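Sesuteck Tabletop Voting Booth, Single

Item 2566-S
Sold by Nadico Election Supply

The Sesuteck single booth is a folding privacy screen for polling places that already have their own tables. It opens to three panels and stands on any flat top at least 24 inches deep. A voter can sit or stand at it. The panels are white corrugated plastic and wipe clean with ordinary spray cleaner.

Each booth folds flat for storage. The hinge is scored into the panel, so there are no pins or screws to lose between elections. A clear sleeve on the inside center panel takes a letter-size instruction sheet. 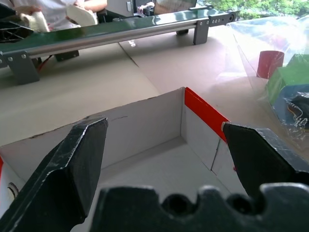 Booths ship flat in packs of 2. Counties ordering for more than 749 booths should ask for pallet pricing, and we will quote freight separately. The Ilico carry bag holds one pack and is sold on its own.

Specifications

Height: 22 inches
Width, open: 24 inches
Depth, open: 18 inches
Panels: 3
Color: white
Printing: "VOTE" in blue on the outside center panel, or blank

Setup

1. Unfold the side panels until they stand square to the center panel.
2. Slide the instruction sheet into the sleeve, printed side toward the voter.
3. Press the foam feet onto the table. Leave an arm's length between booths if your room allows it.

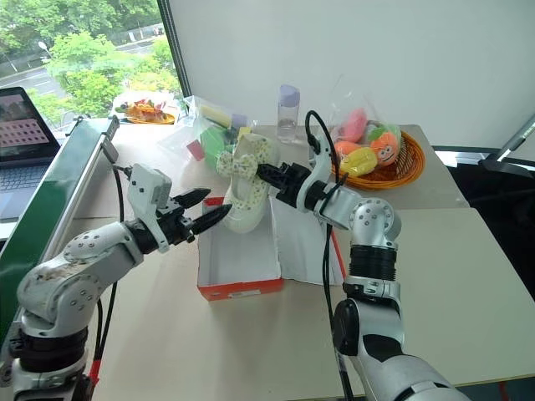 Ordering and delivery

Orders for the spring local elections must reach us by 12th April. Later orders go out as stock allows. Purchase orders from towns, counties and school districts are accepted with no deposit.

Blank booths may be returned unused within 30 days. Printed booths are not returnable unless they arrive damaged.

Related items

Bhattacharjee accessible booth, wheelchair height
Ilico carry bag
Replacement foam feet, bag of 12
Instruction sleeves, clear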